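홈 > 함께해요 > 참여자 모집

최종 수정: 2024년 4월 2일

올루브스테드(Olluvstead) 찐빵 부엌에서 함께 반죽하고 기록할 분을 찾습니다

안녕하세요, 올루브스테드입니다. 겨우내 소식이 뜸했지요. 그동안 저희는 밀가루 포대를 나르고, 묵은 찜기를 닦고, 작년 참여자분들이 남겨 주신 손글씨 레시피를 한 장 한 장 옮겨 적으며 지냈답니다. 이제 부엌 문을 다시 열면서 새 식구를 모시려고 합니다. 조금 긴 글이지만 차 한 잔 옆에 두고 천천히 읽어 주세요. 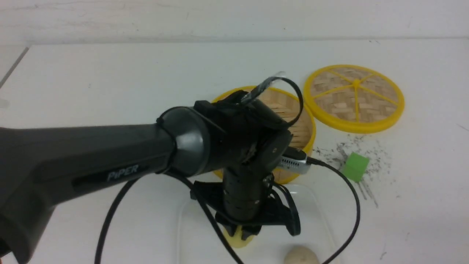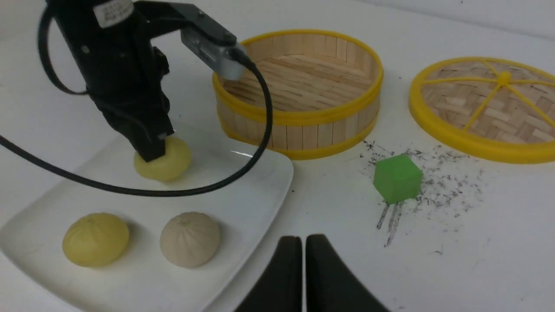
흰 상판의 테이블(첫 번째), 흰 사각 접시에 놓인 노란 찐빵과 연한 갈색 찐빵(두 번째)

어떤 모임인가요

'동네 찐빵 기록'은 집집마다 다른 찐빵 만드는 법을 모으는 모임입니다. 시작은 아주 소박했어요. 포티츠(Potitz) 골목에 사시는 분들과 점심을 먹다가, 어릴 때 먹던 찐빵 이야기가 나왔는데 신기하게도 다들 기억이 달랐거든요. 어느 집은 막걸리로 반죽을 부풀렸다 하고, 어느 집은 단호박을 으깨 넣어야 제맛이라 하고, 또 어느 집은 팥을 넣지 않은 빵에 설탕을 찍어 먹었다고 하시더라고요. 그날 이야기가 하도 길어져서 설거지를 저녁에야 했습니다. 이런 이야기를 그냥 흘려보내기가 아까워 공책에 적기 시작했고, 그 공책이 벌써 네 권째가 되었어요.

지금까지 모인 레시피와 사연은 모두 822편입니다. 달랑 두 줄짜리 메모도 있고, 시어머니와 다툰 이야기가 절반인 긴 글도 있지요(저는 그런 글을 제일 좋아합니다!). 올해는 이 가운데 200편을 골라 직접 만들어 보고, 빠진 분량과 순서를 채워 넣어 작은 책으로 묶으려 합니다. 책은 9월에 나올 예정이에요.

이런 분을 기다립니다

모집 인원은 60명입니다. 빵을 잘 만드시는 분도 물론 반갑지만, 한 번도 반죽을 만져 본 적 없는 분도 꼭 오셨으면 해요. 처음 하는 분이 따라 하다가 막히는 대목을 알아야 레시피를 제대로 고칠 수 있으니까요. '적당히 치댄다'라는 말 앞에서 멍하니 서 계셔도 괜찮습니다. 그 순간을 적어 주시면 됩니다.

나이는 만 열여덟 살 이상이면 되고, 사는 곳은 상관없습니다. 다만 밀, 팥, 우유 가운데 하나라도 알레르기가 있으시면 신청서에 미리 적어 주세요. 부엌에서 함께하기 어려운 경우에는 옮겨 적기나 전화 인터뷰 쪽으로 안내해 드릴게요. 계단이 불편하신 분도 말씀해 주시면 1층에서 하는 일로 자리를 마련하겠습니다.

무슨 일을 하나요

만들기 모둠은 한 번에 레시피 두 편을 맡습니다. 적힌 그대로 한 번 만들어 보고, 이상하다 싶은 곳에 표시를 한 다음, 둘러앉아 먹으면서 이야기를 나눕니다. 단호박이나 치자로 노랗게 물을 들이는 반죽, 흑설탕을 녹여 넣는 반죽처럼 손이 좀 가는 것들은 경험 있는 분과 짝을 지어 드려요. 한 번 모이면 세 시간쯤 걸리는데, 수다가 길어지면 저도 장담을 못 하겠습니다.

기록 모둠은 어르신 댁이나 그린우드(Greenwood) 사랑방을 찾아가 이야기를 듣고 글로 옮깁니다. 사투리는 고치지 않고 들리는 대로 적는 것이 저희 원칙이에요. 인터뷰 방법은 이 일을 처음부터 맡아 온 마흐타브 살레히(Mahtab Salehi) 님이 첫 모임에서 알려 드립니다. 마흐타브 님은 고향에서 먹던 빵 이야기도 곧잘 들려주시니 기대하셔도 좋아요.

두 모둠 가운데 어디가 맞을지 모르겠다면 일단 비워 두고 신청하세요. 첫 모임에 와 보고 정하셔도 됩니다.

모이는 곳과 준비물

만들기 모둠은 가스사이드(Gasside) 공동 부엌 1층에서 모입니다. 앞치마와 머리끈, 남은 빵을 담아 갈 통을 가져오세요. 재료와 도구는 저희가 준비합니다. 반죽에는 한 번에 밀가루 700그램을 쓰는데, 집에서 연습해 보고 싶은 분께는 같은 양을 따로 담아 드려요. 주차장이 좁으니 되도록 버스를 타고 와 주세요.

참가비는 없습니다. 교통비는 큰돈은 아니지만 모임에 오실 때마다 드리고, 책이 나오면 두 권씩 보내 드립니다. 이름을 싣고 싶지 않은 분은 별명으로 적어 드려요.

신청 방법

이름과 연락처, 오시기 편한 시간대, 그리고 찐빵에 얽힌 기억을 몇 줄 적어서 공동 부엌 입구의 신청함에 넣어 주시거나 안내 데스크에 맡겨 주세요. 기억이 없으시면 없다고만 쓰셔도 됩니다. 자리가 다 차면 접수를 마치고, 뽑힌 분께는 저희가 직접 전화를 드립니다. 모르는 번호라고 끊지 말아 주세요, 작년에 그렇게 여러 번 엇갈렸답니다.

글씨가 서툴러도, 맞춤법이 틀려도 괜찮습니다. 친구나 가족과 함께 신청하실 때는 신청서를 따로 쓰시고 한쪽에 서로의 이름을 적어 주시면 같은 모둠에 넣어 드릴게요.

올루브스테드 동네 찐빵 기록 모임 드림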